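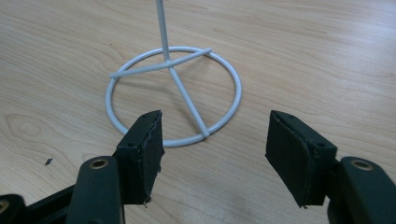

Coated wire stand on the birch-colored table, ring base.

List: finishing-tech
Subject: Re: Powder coat pinholes at weld joints on round wire
Sent: Wednesday, 4:40 pm

Replying inline, with the original trimmed to the parts I can speak to. The subject line says pinholes, but I think there are two separate defects in this thread and they need different fixes.

> We run a small batch line in Camstead, mostly round rod goods: display
> racks, hooks, plant supports. Mild steel, drawn wire, resistance welded.
> In the last few lots we have been getting pinholes in a band next to
> the welds. They do not show up on the straight runs. Pretreatment is a
> three-stage iron phosphate wash, then dry-off, then polyester powder,
> then cure. We have already changed the powder lot and it made no
> difference.

If the powder lot made no difference and the straight runs are clean, I would stop looking at the powder. Pinholes in a band beside a weld are nearly always gas coming out during cure. The usual sources are drawing lubricant trapped in the joint, wash water trapped in the joint, or weld scale that the phosphate stage did not touch.

Cross-wire and butt welds on round stock leave a crevice where the two surfaces curve away from each other. Drawing lubricant wicks into it. A spray washer with nozzles aimed at flat panels will clean the outside of the rod and leave the crevice full. The soap then boils out once the part is in the oven and the film has started to flow.

A quick test: take six parts from one basket. Wipe the joints on two with solvent and a stiff brush before the wash. Run two through the dry-off oven twice. Leave two as they are. Coat all of them on the same rack bar at the same gun settings. If the brushed pair comes out clean, it is lubricant. If the double-dried pair comes out clean, it is water. If all of them still show holes, section a joint and look for scale.

> Dry-off is set at 260 F and the parts are in there for ten minutes. The
> chart recorder says it gets to temperature.

The chart recorder is reading air. Put a thermocouple on the metal, at the joint, with the oven fully loaded. On our line the air read 260 almost as soon as the doors closed, and the thickest joints took far longer to follow. Ten minutes in the oven is then a good deal less than ten minutes at temperature. We ended up with a dry-off hold of 20 minutes for anything with a closed ring or a crossed joint. Single hooks and straight rod still go through at the short time.

Check the drain position too. A flat ring hung level holds a line of water along the lower side of the wire and at the weld where the ring closes. Hang it on edge with the closure weld at the top.

> The second problem is thin coverage on the inside of rings and where an
> upright meets a base. Operators are turning the gun up to push more
> powder in there. It seems to make it worse.

It will make it worse. The inside corner is a Faraday area. The field lines end on the nearest edges, and raising the voltage sends more powder to those edges and less into the corner. You also get back ionization on the outside of the rod sooner, which can leave small craters after cure. Some of what you are calling pinholes may be those craters. Look at them under a loupe. Outgassing holes tend to go down to metal and sit close to the joint. Back ionization gives a rougher texture spread over the heavy areas.

Settings to try, in this order:

Turn the voltage down first, and leave everything else alone for one rack.
Reduce the conveying air until the cloud is soft. A fast stream blows powder back out of the corner.
Change from the flat spray nozzle to a small deflector.
Coat the inside corners first, before the outside of the rod has built up.
Check the ground at the part. We measure at the contact point on the hook with a megohmmeter and strip hooks when the reading goes over 1 megohm.

That last item accounts for more trouble on wire goods than any gun setting. The contact area between a round hook and a round rod is tiny, and a thin layer of cured powder is enough to insulate it. At the Wosteck shop we had a rack design with a V notch that looked sensible and could not be kept clean. We went to a sharp-edged square hook and the coverage complaints dropped off within the month.

> Our customer, Birent, has also asked for a matte finish in place of the
> semi-gloss. Would matte hide any of this?

It will hide some of the texture. It will not hide holes down to metal, and those will rust in a kitchen or a greenhouse just the same. Pale matte colors also have some problems of their own. Scuffs from nesting parts in the box show up as shiny marks, and fingerprints are hard to wipe off the coarser grades. If you quote it, quote interleaving as well.

Be careful with the cure on matte. Many of the low-gloss polyesters depend on two components reacting at different speeds, and the gloss moves if the ramp changes. Thin wire heats fast and the heavier base heats slowly, so you can get two gloss levels on one part. Run a trial at full load and read the gloss on flat panels hung with the parts. A standard gloss meter will not give you a usable number on a round rod.

On film thickness, the same limit applies. A magnetic gauge calibrated on flat plate reads wrong on small-diameter wire. Calibrate on a bare piece of the same rod with shims, use a probe with a V guide, and record it as a comparison value. For the Mwakalinga order we gave up on the gauge for the smallest diameter and measured before and after with a micrometer, then halved the difference. It is slower but the numbers repeat.

> Is it worth adding a degas additive to the powder?

As a temporary measure, if your supplier agrees and blends it at their end. It keeps the film open longer so the gas can get out. It does nothing for adhesion over trapped lubricant, and it can yellow a pale color if the oven runs hot. I would fix the wash first.

If you run the six-part test, please post the results with the rod diameter and the weld type. I have the thermocouple traces from our dry-off oven, loaded and empty, and can send them off list.

--
finishing-tech mailing list
Plain text only. Trim quoted material before replying.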